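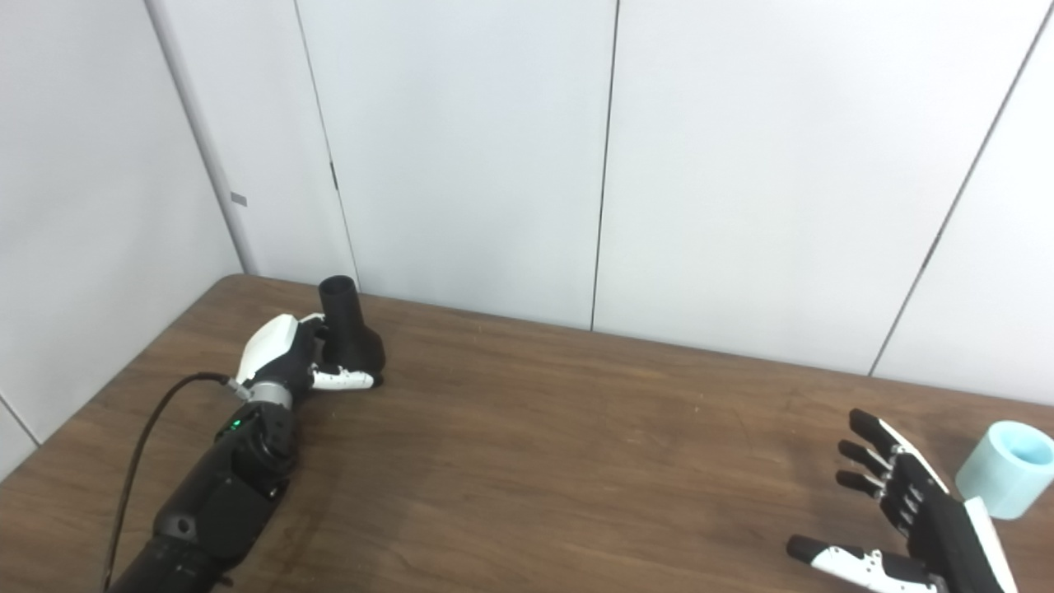
L'Institut Nartey dispense depuis sa création une formation linguistique destinée aux adultes en reprise d'études. Il est établi à Cimen, dans les anciens bureaux de la filature Bumemeck, et accueille chaque année 234 stagiaires, inscrits à titre individuel ou par leur employeur. Les entretiens de positionnement, d'une durée de 14 minutes, se déroulent à une table brune à l'angle arrondi, placée dans le coin d'une pièce aux grands panneaux muraux blancs. Le candidat y expose son parcours et reçoit une proposition de niveau.

L'enseignement est organisé en 2 sessions, dont la première débute en mars. Le cursus complet comporte 608 heures, réparties entre l'expression écrite, la compréhension orale et la correspondance professionnelle. Les groupes du soir commencent à 18 h 30. Une attestation est remise à l'issue de chaque session, sous réserve d'assiduité.

L'Institut applique la méthode Nellow, élaborée par son équipe pédagogique et révisée à chaque rentrée. Le règlement des études ainsi que les conditions de prise en charge sont communiqués sur demande écrite adressée au secrétariat.

Imprimer cette page
Envoyer par e-mail

Commentaires (3)

lecteur_cimen
Bonjour, les cours du soir sont-ils ouverts aux personnes sans employeur ?

Secrétariat de l'Institut
Bonjour, oui, l'inscription individuelle est possible pour l'ensemble des groupes.

mado57
J'ai suivi la session de mars, très bon souvenir de l'atelier de correspondance. Est-ce qu'il y a un niveau au-dessus ?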